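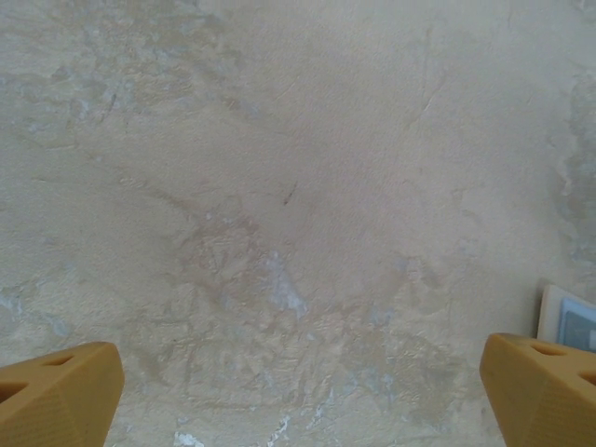
Muleo Textured Wall Plaster

Finishing plaster for interior walls, sold by Kornivby
Color: Rosine (pale beige)
Sold in: tubs and bags

Overview

Muleo is a ready-colored finishing plaster for interior walls. It goes on by trowel in two thin coats over a primed surface and is left as it comes off the tool, or knocked back with a clean blade if you want it flatter. The color goes all the way through the coat, so no paint is needed on top.

Rosine is the warmest of our off-whites. On the wall it reads as pale beige, with tan in some areas and gray in others. How much of each you get depends on how hard you press, how thick the second coat is and what color the primer is. Two people working from the same tub will end up with two different walls. If you need an even color from corner to corner, buy a flat paint.

What the finish is like

The plaster contains fine sand and keeps a granular feel even where it has been smoothed. Trowel marks stay. If you change direction often, the ridges cross each other, and they show most when light comes from the side. In a hallway with one overhead bulb the wall looks fairly calm. Next to a window the same wall looks much rougher.

Where the second coat is scraped thin, the layer underneath can show through as small cool-toned patches. Many customers want this and use our blue-gray primer to get it. If you don't want it, use the beige primer, which hides thin spots well.

Choosing the primer

Both primers are the same product apart from the color. They contain grit so the first coat has something to hold on to.

Beige primer: for a quieter wall. Thin spots blend in.
Blue-gray primer: for a layered, older-looking wall. Thin spots show.

Do not use an ordinary wall primer from the paint aisle. It dries too slick and the first coat drags.

What's in the tub

Lime putty, fine sand, marble powder, mineral pigment and a small amount of cellulose binder. The bagged version is the same mix made with dry hydrated lime, and you add the water yourself. There is no difference on the wall once it has cured. The tub is easier for a single room. The bag costs less to ship and keeps longer unopened.

Lime is alkaline. Wear gloves and eye protection when you mix it and when you put it on, and have clean water within reach. If it gets in your eyes, rinse right away and get medical help. Keep children and pets out of the room until the wall is dry.

Where you can use it

Drywall, jointed and primed
Old plaster that is sound and firmly attached
Cement board
Painted walls, if the paint is flat, clean and not peeling. Sand glossy paint first.
Chimney breasts, away from the firebox opening

Where you can't

Shower enclosures and tub surrounds
Floors and countertops
Outside walls
Bare wood or particleboard
Walls with an active damp problem. Fix the damp first and let the wall dry out.

A powder room or a bathroom wall well away from the shower is fine with a coat of the wall soap. Behind a kitchen stove we suggest tile or a glass panel, as grease stains do not come out of lime.

Tools

A stainless steel trowel with rounded corners is the only tool you really need. Square corners dig in and leave lines that are hard to lose. We stock one from Segers that most customers buy along with the plaster. You will also need a hawk or a wide filling knife, a mixing paddle, masking tape, a spray bottle and two buckets. Use one bucket for material and one for rinse water, and change the water when it gets cloudy.

Carbon steel trowels can leave gray marks in a color this light. Keep them for the darker shades.

Applying it

1. Fill holes and cracks and let the filler dry. Sand it flush.

2. Mask the trim, ceiling line and outlets. Press the tape down well. Lime gets under loose tape.

3. Roll on one coat of primer and leave it overnight.

4. Stir the tub with a paddle on slow speed until there are no streaks. For the bag, put the water in first, add the powder, mix, let it stand for 14 minutes and mix again.

5. Spread the first coat thin, no thicker than the sand allows. Work from a top corner, in short strokes, and keep a wet edge. Don't stop in the middle of a wall. If you need a break, take it at a corner.

6. Let the first coat dry until it is pale all over and no longer cool to the touch. In a heated room this is usually the next day. In a cold one it can take two.

7. Mist the wall lightly and put on the second coat. This is the one people will see. For a rough finish, put it on in crossing strokes and leave it. For a smoother finish, wait until it firms up, then go over it with a clean trowel held nearly flat. You can do both on one wall - smoother toward the top and rougher lower down works well in stairwells.

8. Take the tape off while the second coat is still soft at the edge.

The wall will be darker when wet and will look blotchy while it dries. Leave it alone until it has dried fully before you decide whether you like it. Touching up a half-dry wall makes the patches worse.

Working temperature

Keep the room above 50°F while you work and for three days after. Turn off fans and forced-air heat, and don't put a space heater near the wall. Fast drying causes fine cracks and leaves the surface dusty. From November on, heat the room the day before so the wall itself is warm when you start.

Finishing and care

An unsealed wall can be dusted with a soft dry brush. For halls, stairs and other places where people brush past, we recommend the wall soap, wiped on thin with a sponge after the plaster has dried for a week. It darkens Rosine very slightly and makes the surface less thirsty. It does not make it waterproof.

Scuffs often come out with a white eraser. Deeper scratches can be filled with leftover plaster, pressed in with a fingertip and feathered with a damp sponge. Repairs show for a while and then settle down. Save a jar from your batch for this, with a little water on top of the plaster and the lid on tight.

Order details

Tub, ready mixed: $81
Bag, dry: see the price in your cart, as it varies with the freight zone
Primer, either color: sold separately
Sample board, Rosine, rough or smooth: free with any tub, limit one of each

Buy all the plaster for one room in one order and check that the batch numbers on the lids match. If they don't, mix the tubs together in a large bucket before you start. Batches are close, but pigment and sand both vary, and a change of batch halfway along a wall will be visible.

Orders go out every Wednesday. Tubs are not shipped during hard frost, since frozen lime putty can't be saved. We will write to you if your order is held. Unopened tubs and bags can be returned. Opened ones can't.

For trade orders over $3,000, or for walls larger than 300 square feet, write to Griet Verstraete at the order desk before you buy. She can set aside a single batch for you and will tell you when it can ship. Please include the wall measurements, what the wall is made of now and whether it has been painted.

Related items

Muleo primer, beige
Muleo primer, blue-gray
Muleo wall soap
Segers stainless trowel, rounded corners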